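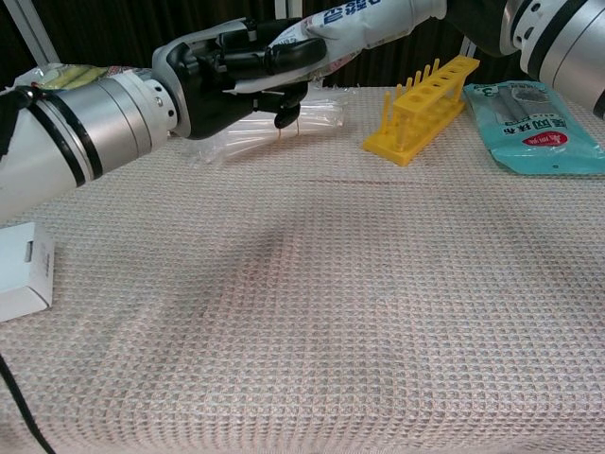

Sorting Out the Odds and Ends: our household packing project
Trudy Waaka and Wiremu Halliday, Ruawai
Jan 14, 2025

Why we picked this

When we were asked in October to choose a topic, most of our class went for something grand, and we went for the stuff at the back of the drawer! We both grew up in homes where small things in slippery plastic packets pile up until you can never find the one you want, and we wondered whether a bit of thought about shape and wrapping would make them easier to put away. We called the project Clotel (it was meant to be a working title, but we grew fond of it).

What we worked with

We tried to gather things that behave differently when you pick them up. A pack of kitchen sponges keeps its shape fairly well inside its clear wrapper, while a flat blue packet wants to slide over anything you lay it on. The yellow rack with the round holes was Wiremu's idea, as he wanted something stiff and awkward among all the soft things, and it has been a nuisance to store ever since, bless it. We also had a bundle in a clear sleeve with a rubber band round the middle, and a small squeezed tube with a white cap.

Everything was laid out on a beige waffle-weave cloth. Trudy had been worried that the texture would catch on the packets, but we both liked it much better than a bare tabletop and kept it for all 14 sessions.
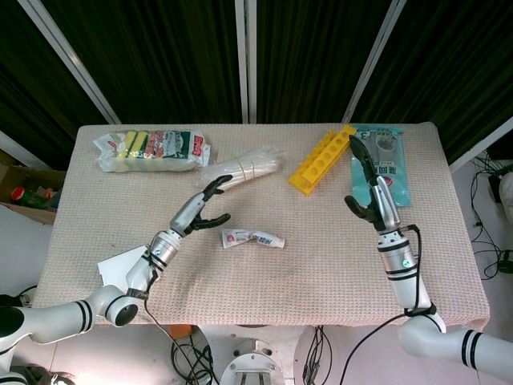
How we sorted

Our first plan was to go by size, and it was a muddle from start to finish. After seven sessions we changed over to sorting by stiffness, with firm things at the bottom of the box and crinkly packets on top, and we were much happier with that. Long things went along the side. We'd still like to try a shallower box, and Trudy wants to write labels for the next one.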